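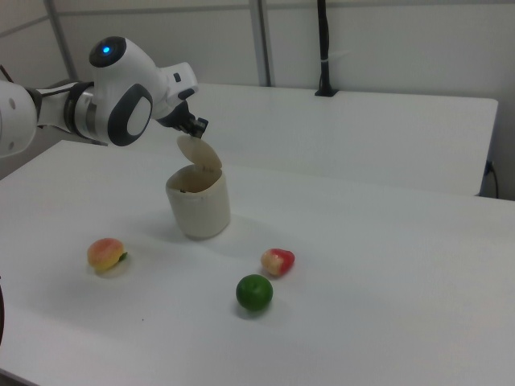

Lovus gets its borrow-a-cup program back, and this time it has a dishwasher

3 min read
Last updated: August, 4:10 p.m.

Good news for everybody who (like me) owns six travel cups and never has one along when it counts. The borrow-a-cup program is back in downtown Lovus starting this month, and I stopped in at Soda this morning to sign up and have my first coffee on it.

If you missed it the first time, the idea is simple. You pay a deposit, you get your drink in a sturdy reusable cup, and you walk off with it. When you're done you drop it at any counter in the program, whether or not you bought your coffee there. Your deposit goes back on your card, or you leave it on your account and grab a fresh cup next time.

The spring trial ran for 93 days and the cups went out 3785 times, and a lot more of them came home than I would have guessed. What sank it was the washing! Every coffee shop was doing its own, in its own tiny sink, during the morning rush, and by the end two places had quietly gone back to paper. I asked at one of them back then and the person at the register just pointed at the pile.

So the big change is that the washing now happens in one spot. Takeda, the kitchen supply store at the bottom of Flesska Street, had a commercial dishwasher sitting in its back room from the days when it rented out party dishes. They're running it for the program twice a day, once before opening and once at 2 p.m., and a cargo bike takes the clean cups around. I saw the bike go by with its crates stacked up and it makes a terrific rattle on the brick part of Flesska, so you'll probably hear it before you see it.

The program is starting over with 189 cups, all new. The old ones had a screw-on lid that leaked down your sleeve (mine did, twice, same jacket), and people complained about it plenty. The new ones were picked after a tasting night in Soda's upstairs room, where regulars tried out samples and filled in a card about each one. I was there. Coffee drinkers and tea drinkers do not want the same thing from a cup, I can tell you that much. Tea people kept asking about stains. Coffee people wanted to know how long it stays hot and whether it fits in the car.
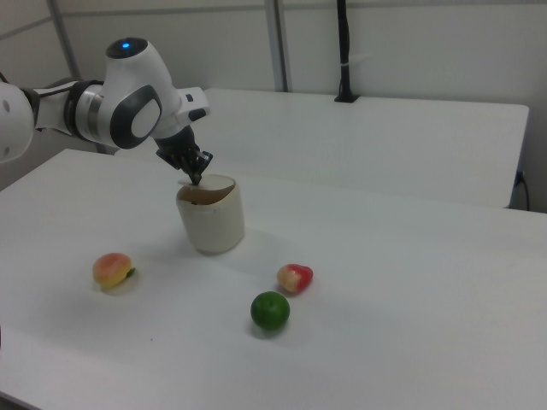

What it costs and where to go

The deposit is $5 a cup, and you can have two out at once. You get 40 days to bring a cup back. After that the deposit is gone and the cup is yours, no hard feelings and no late fees. You'll get a text a few days ahead, which I'm going to need.

Soda has the sign-up sheet and so does Takeda. The bakery on the square is taking returns but isn't handing out cups yet, and the library has a drop box just inside the side entrance that you can use whenever the building is open. The train station kiosk was in the trial and isn't in it now. I asked why and was told they're "still talking," so make of that what you like.

Please rinse if you can. You don't have to scrub anything, just a quick swish so the leftover oat milk doesn't sit in there over a long weekend.

And if you kept a cup from the spring

Bring it back! Takeda will still refund those until the end of the month, even with no receipt and even if the lid has gone missing. There's a box by the register. I found one of mine behind the passenger seat and handed it over in a paper bag, and they were very nice about it.

Soda is taking a quarter off any hot drink in a program cup through the end of August. Iced drinks aren't included for now, as the cups only come in the one size and the large iced won't fit. They say a bigger one is on the list for next year.

Comments (4)

flesskawalker
Does the library box get emptied every day? In the spring it was so full I carried my cup home again.

teapotfirst
I was at the tasting night too and I stand by what I put on my card. Black tea wins against any cup ever made. Baking soda and a soft cloth, folks.

northendcommuter
Really sorry about the station. That was the only place I used it. I'm not walking up to the square at 6:40 in the morning to drop off a cup.

two_sugars
Replying to flesskawalker: the guy on the bike told me mornings and afternoons, same as the coffee shops. We'll see. Signed up anyway.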